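## 4. Reading groups and the educational comic

It is worth lingering a little over how these comics were read, because the printed page is only half the story. The educational titles we looked at were mostly passed from hand to hand, and a good many of our readers first met them in a box at the back of a classroom, long after the publisher had given up on the line. Osaze Bassey, who kept the notebooks for the Temoma reading group, was kind enough to let us go through all of them, and they are a joy to read — full of crossings-out, small quarrels and very firm opinions about lettering.

The group met for 30 weeks and read the Plonska run of historical lives alongside Ekpo's later strips on inventors and explorers.
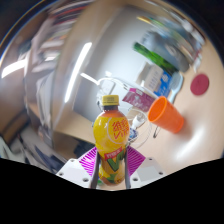 What struck us first was how seldom the readers complained about being taught. They minded a dull panel far more than a page full of dates, and they would happily sit through a long account of a lighthouse or a canal so long as somebody in it had a face they could remember. Plonska's artists seem to have understood this well. Their chapters usually open on a person in some sort of difficulty, and the dates come in by the side door, tucked into a caption or a letter being read aloud.

Ekpo's strips go about things differently. A full story is only four pages long, and the narrator speaks straight to the reader, rather like a favourite uncle who has just come back from the library. Bassey's notes from September record a lively evening on this very point, with six readers preferring the uncle and the rest finding him tiresome (one of them wanted him pushed into the canal!).
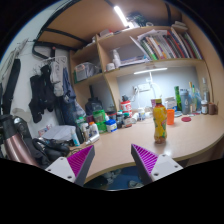 *Figure 1. Bottle of yellow drink and orange cup on a curved light wooden desk.*

We do not want to lean too heavily on one group's notebooks, lovely as they are. Still, the same division turns up in the letters pages we discuss in Section 6, where older readers tend to ask for more story and younger ones for more facts — quite the reverse of what we had expected when we began.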